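New desk places for visitors at Vandau

Since March, the visitors of the Vandau building can use 2 more desk places on the ground floor. Stadari, the company that manages the house, wanted to give people a simple spot to sit down with a laptop for an hour or for the whole day.

Each place gets the same small set: a desk lamp, a mouse pad and a white wireless mouse. The mouse has no company print on it and it suits both right-handed and left-handed people. 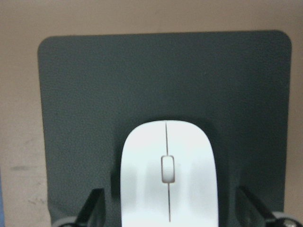 White mouse on its dark grey pad.

Vignesh Nadar, who is responsible for the rooms at Stadari, has chosen the things himself. "People bring their laptop, but they almost never bring a mouse," he told us. "After one hour with the touchpad the hand is tired." He tried several models at home before he placed the order with Skiltex, and he preferred one with a plain scroll wheel and only the usual two buttons.

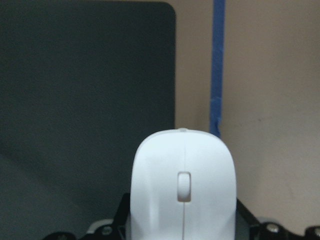 How to reserve

A place can be reserved at the reception or by calling extension 1217. The first 20 minutes are free of charge. For longer stays there is a monthly card, and almost 100 cards were already given out to the tenants and their guests.
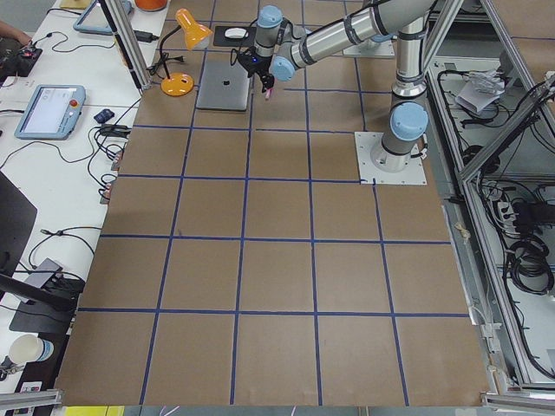

The lamp was a matter of some discussion. The tenants of the Kamath office asked for a white one, as in the corridor, but in the end the orange colour was preferred. Mr Nadar finds it more friendly in the dark months. Users are kindly asked to switch the lamp off when they leave and to put the mouse back on the pad. 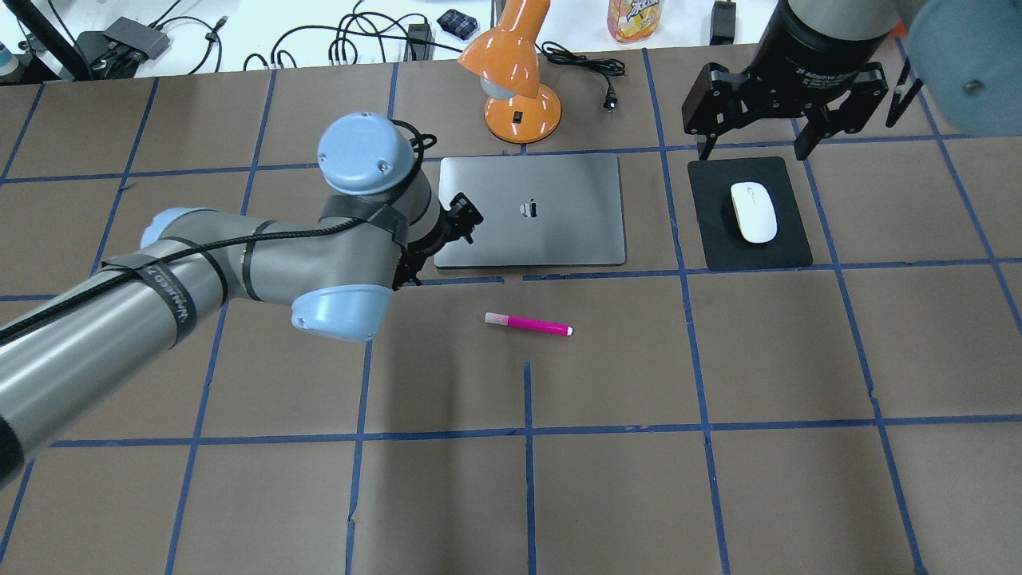 The orange lamp, with a closed laptop in front of it.

Lost chargers and cables can be collected at the reception until six in the evening.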